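From: Ljubica Dimitrov
To: plingate-dev
Date: 11/05/2019
Subject: Re: Fee estimation stalls when the mempool is nearly empty

Hugo Guillot wrote:

> After the upgrade, our test wallet refuses to send anything if fewer
> than 8 transactions are waiting. The log says "no estimate" and the
> send button stays gray. The old build fell back to the minimum relay
> fee. Is this on purpose, or did the fallback get lost when Dalia
> split up the estimator?

It got lost. The old code had the fallback inside `estimate_fee()`. Dalia's split moved the bucket logic to its own module, and the caller now gets `None` back and treats it as an error. I can reproduce it on a private chain with 7 waiting transactions and a confirmation target of 50 blocks.

The attached patch does the following:

- restores the minimum relay fee when the estimator returns `None`
- logs the fallback once per session, at info level
- adds a test with an empty mempool

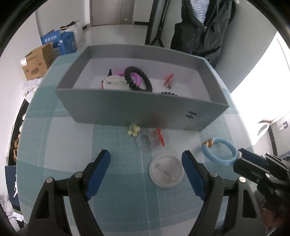
*Round container and pale blue bangle on the checked cloth*

I did not touch the rounding. Elisa reported in June that fees come out one unit low when the transaction size is odd. It is a separate bug — ticket 106 — and the fix changes the wallet file format, so I would like to keep it out of this release.

One open point. The Lecomte nodes advertise a relay minimum of zero. With the patch as it stands, a wallet connected only to those nodes would send at zero fee, and other peers would drop the transaction without any notice to the user. I see two ways to handle it:

1. Put a hard floor in the wallet, set in the config file.
2. Ask several peers and take the highest minimum.

I prefer the first. The second needs more network calls and fails if all the peers run the same build.

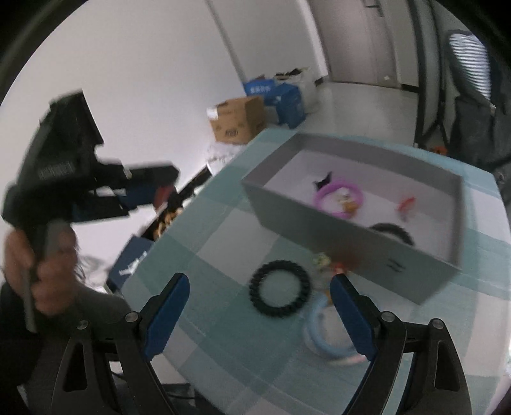
*Purple ring in the open gray box*

Hugo, please run the patch against your test wallet and post the log, including the peer list at startup. Didier, can you confirm that the Brurnalov branch still reads the floor from the `[fees]` section? If the key was renamed there, I will use the new name here too.

Ljubica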